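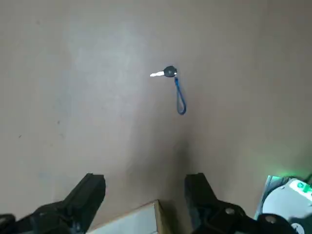
Figure 4.1 A key with a black head.

Chapter 4
Writing the Second Book

4.1 What this chapter covers

Chapter 3 dealt with the opening volume of a children's series and the work it has to do: set out the place, bring in the main characters and finish a story. This chapter takes up the book that follows it. The second book is often harder to write than the first, and it is read by people who come to it in different ways. Some have read the first volume many times. Some read it once, a year ago, and remember little. Others have picked up the second by chance at a library or a school fair and have not read the first at all.

By the end of the chapter you should be able to say how a second volume brings its readers up to date, explain the difference between a linked series and a continuous one, and compare the opening pages of two books in the same series. You will need the extracts from Drorkik and The Nisside Lamp in the back of this book. It is best to have read both extracts once before going on to section 4.3.

The word "volume" is used throughout for one book in a series. "Title" is used only for the name on the cover.

4.2 Two kinds of series

In a linked series each volume tells a complete story. The same people appear, and usually the same town or school, but the problem in the book is settled by the last page. The volumes can be read in almost any order. Characters in linked series often stay the same age, or grow older so slowly that a reader may not notice.

In a continuous series one long story runs through all the volumes. There may be a smaller problem in each book, but a larger one is left open. The characters grow up, people leave and come back, and something said in the first book may matter in the fifth. Reading these out of order is possible but spoils a good deal.

Many series fall between the two. The Nisside books begin as a linked series. The first three can be read in any order, and the family in them never seems to have a birthday. From the fourth volume the missing uncle becomes the main business, and after that the order matters. Readers who started with volume six have had to go back.

A writer does not always know at the start which kind of series it will be. The first Drorkik novel was written as a single book. It had a first printing of 3,000 copies, and the last chapter closes every question except one: who sent the letter to Stolside. When a second book was asked for, that letter was the only loose thread there was to pull. The whole of the second volume grew out of it.

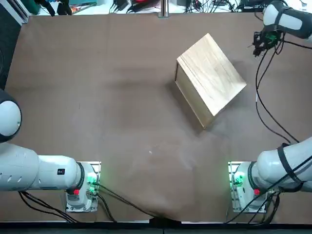 Last changed: December

4.3 Bringing the reader up to date

The plainest way to bring a reader up to date is to tell them. Older series often did this in the first chapter, with a page or two in which the narrator stops and goes over what happened before. It is quick and clear, but a reader who knows the first book has to sit through it, and a reader who does not may find a list of strange names hard to take in.

A second way is to spread the information out. A name comes up in talk, and a few words are added to explain it. The reason two people are not speaking is left until the moment they have to share a boat. This takes more skill and more space. In the second Drorkik book the reader is not told how Yazzie lost her place at the school until chapter five, although it is mentioned twice before that. A new reader knows that something happened and waits to hear what. A returning reader knows already and watches the other characters find out.

A third way is to bring in somebody new who has to have things explained. A cousin arrives, or a new teacher. The new person asks the questions that a new reader would ask. This works well once. If every volume begins with another cousin getting off another train, readers start to see how it is done.

Some publishers print a short summary before chapter one, or a list of characters, or a map. These are not part of the story and can be skipped. They allow the writer to start straight away. The third Drorkik volume has a list of 21 characters at the front, in order of age, and the story itself opens in the middle of an argument.

4.4 Length and pace

Second volumes are often longer than first ones. A first novel for readers of nine to twelve tends to be kept short, as the publisher does not yet know whether it will sell. Once there are readers waiting, that limit is relaxed. The first Drorkik novel has 104 pages and the second has 275. Not all of the added length is story. If you look at the contents page in the extract, you will see that four of the chapters are given over to places that had only been named before, and one of them, "The Road to Stolside", contains hardly any action.

Whether this is a fault depends on what the reader wants from the book. Children who write to authors very often ask about places: what is on the far side of the hill, who lives in the house that is always shut up. A second volume can answer some of this. It can also lose the pace that made the first one popular — and reviewers of children's books are quick to say so when it does.

Activity 4a
Read the first page of each Drorkik extract. Write down every fact about Yazzie that the second extract repeats from the first. Then write down every fact that is new. Which list is longer? Would a reader who had only the second extract be able to say how old she is and where she lives?

Activity 4b
Choose a series you know well. Decide whether it is linked, continuous or something between the two, and give a reason from at least two of the volumes. Work in pairs if you have both read the same books.

4.5 What changes and what has to stay 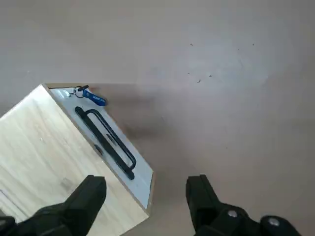

Yu-ting Chiu argues that the second volume should be judged by how it treats the people readers liked least in the first one. The hero is safe, she says, and so are the hero's friends, but a bully or a dull aunt can be turned into almost anything once there is room to do it. In her view the aunt in The Nisside Lamp is the best thing in the whole series, "and she had only three lines in the book before".

Keep this argument in mind as you read the rest of the section. A reader comes back expecting certain things to be as they were left. The house should be in the same street. A character who was afraid of water should not be found swimming without a word said about it. Within those limits a good deal can change — above all, how much each character knows about the others.

The next pages look at three minor characters from the Nisside books in turn, starting with the aunt.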